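Elthorpe Screen Club newsletter
August 24, 2004

Ritva's column

Well, I finally got round to watching Voltasik, the Sunday-night serial everyone at the club has been on at me about since April, and I've gone through the lot in under a fortnight. I'm not proud of it. The ironing is still in a heap and I've had toast for tea more often than I should admit in print.

If you've missed it, it's the one about the ferry company, with Nikau Pearce as the younger brother who comes home and finds the books don't add up. I first noticed him years ago in those coffee adverts (the one on the stairs, with the wrong coat) and I said to my sister then that he'd get a proper part one day. She says I said it about the other chap. I did not.

He started out modelling knitwear for a mail order catalogue, and a member very kindly lent me her old copy from 2000. He's on three pages, looking freezing in a cable knit. After that came a pop video, two lines in a hospital drama and a long stretch of nothing much, which he talks about very nicely in the interview on the second disc. He was painting hotel corridors in between auditions! He says he went up for 40 parts in one year and got none of them, and that his mum kept posting him job adverts for the building society.

The serial itself is a bit slow to get going. Stick with it until the third episode, when the aunt turns up, because from then on it fairly gallops. I wasn't keen on the music, and there's a speech on the quayside that goes on for ever, but the scene with the two brothers in the ticket office had me in bits. I had to stop the disc and put the kettle on. 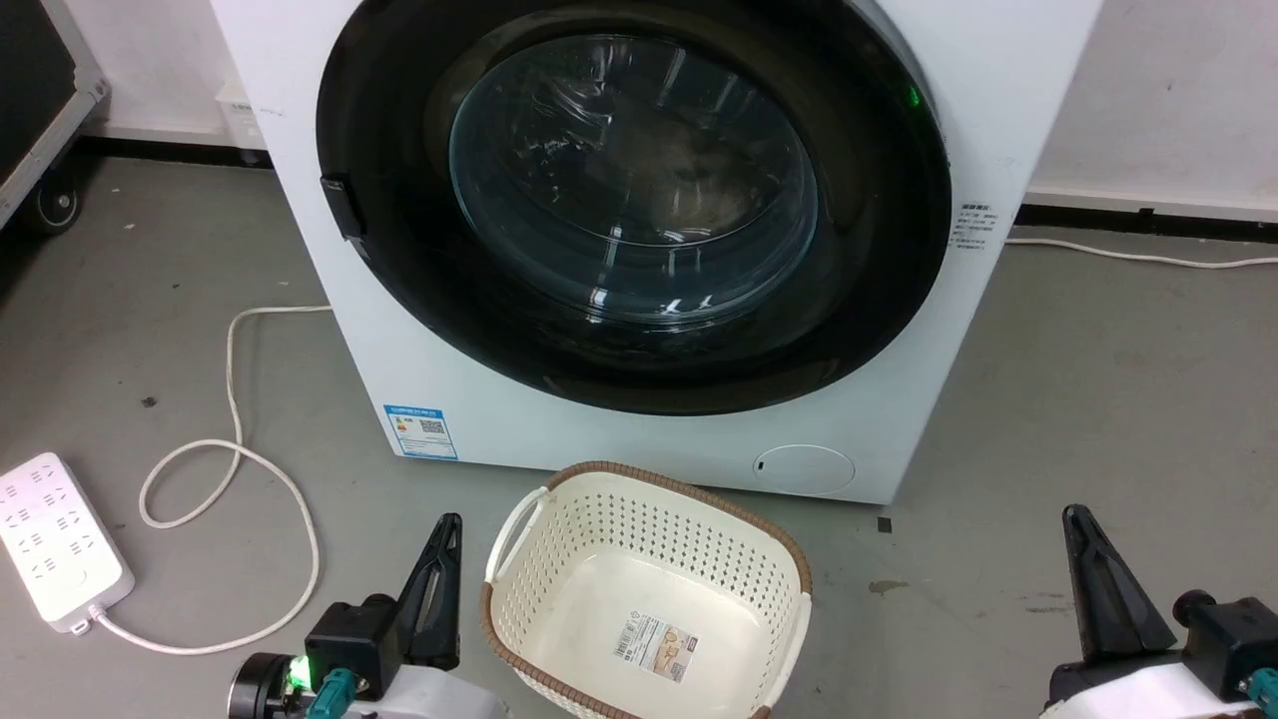 Now then, his next one. It's called Tostik, a one-off film for television, and he plays a piano tuner who may or may not have pinched a violin. Kumarasinghe is directing, same as the last two episodes of Voltasik, so I've high hopes. No date yet but I'm told it will be before Christmas.

We're also thinking of showing the first two episodes of Voltasik at the Elthorpe hall for anyone who hasn't seen them. The hall holds about 300, so there'll be no need to save seats with your handbags (you know who you are). Tea and biscuits as usual. If you'd like to come, put your name on the sheet by the door or leave a message for me, and do say if you need a lift.

Could whoever has my tape of the Christmas special please bring it back? It's got my nephew's wedding on the end.

Ritva Rautiainen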